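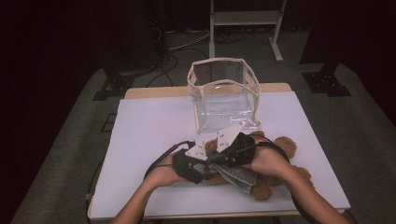
### 4.2 Soft objects

The hard-object trials in 4.1 were easy in one sense: a block closes the fingers at a known width, and if the width reading is off you see it right away in the log. Soft things don't do that. Plush squashes, the fingers keep travelling, and the width at which we should say "grasped" is a matter of opinion. So this section covers the Predard build on plush and loose textile only, everything else as in Section 3 unless noted.

**Setup.** Same small table, white board on top. One person, both hands, one Predard unit each. The marker plates ride high on the hands so the overhead tracker keeps them when the wrists come together over the middle of the board. First version had the plates lower, and two-handed work over a bulky toy was where we lost them most. The raised mount (drawings filed under Vahidi) was cut and bolted at Plollila on the shared bench, which is why the bolt pattern is what it is – we used the drill jig that was already there.

Cables are still cables. Each hand has its own run, and we leave a loose loop on the work side. Tried taping them along the forearm. It pulled on the wrist at full reach and the operators started working with bent elbows, which shows up in the pose data as a different habit altogether. Tape removed, loop kept, those early recordings dropped.

**Objects.** A brown teddy bear, a gray fuzzy textile piece, and a clear bag with beige handles. The bag stays upright at the back of the board at the start. The bear lies nearer the operator. Instruction is short on purpose: work with both hands, take your time, don't look at the screen. We wrote out a longer one and people followed it so literally that all the runs looked the same.

**Protocol.** 20 runs, split over 2 operators. Recording through Edia, one file per hand plus the head view, synced on a clap at the start. Runs with a missing clap were aligned by hand afterward, see Appendix B. Each run was stopped when the operator said stop, or at the time limit, whichever came first. Masses up to 1000 g are inside what the finger springs were sized for and nothing on the board came near that, so we did not retune. 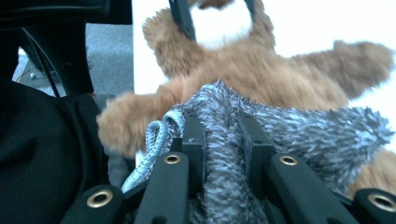
*Plollila Shared Workshop – Handheld Tools Group*

**Figure 5.** Predard hand view with the fingers on the gray textile, bear behind. The light blue braided loop lies over the nearest finger.

**Fingers on loose fiber.** Figure 5 is the case we worried about when we drew the fingers. The textile is long-fibered and bunches up between the upright plates, so a good part of what the hand view gets is fuzz. Two things follow. First, the plate edges are hidden for part of the grasp and the width estimate has to come from the bars further down. The round eyelets in the bars help here. They are bright, they have a dark center, and the detector picks them up against black with very little effort. They were fitted as hardware, to be clear, the vision use came later.

Second, fibers and cord. A braided loop can lie over a finger without being gripped at all, and from the width signal alone there is no telling the two apart. We label contact by eye from the hand view, frame by frame, and mark "draped" as its own class. In the first pass we had only open/closed and the labels for cords were a mess, two labelers disagreeing on the same clip. With the third class the disagreements were mostly about when a drape begins, which we can live with.

**Blur.** The bear goes soft in the hand view when the focus sits on something closer. This is a fixed-focus lens and we set it for the finger tips. Fine for contact labels, poor for anything that wants the toy's outline. We considered moving focus out and decided against, the tips matter more. For outline use the head view, which has the whole board in it anyway.

**Clothing.** Dark sleeves near a black gripper are a nuisance. The segmentation step merges the two and the finger mask grows an arm. We now crop the left part of the view before masking in the affected runs. Crude but it works well enough, and a different colored sleeve would of been cheaper. For the February runs it is in the checklist.

**What we excluded.** Out of the 20 runs, 14 are used in the analysis in 4.3. The rest went out for sync faults or for the plates dropping out of tracking longer than the gap filler allows. No run was excluded for how the handling itself went, clumsy grasps stay in.

**Build notes for anyone copying this.** Check the eyelets before each session, a loose one turns in its hole and throws off the width. Keep the cable loop on the outside of the hand. Parts list frozen 9 Jan 2021; later changes to the Vahidi mount are listed in the repository and do not effect the recordings reported in this section.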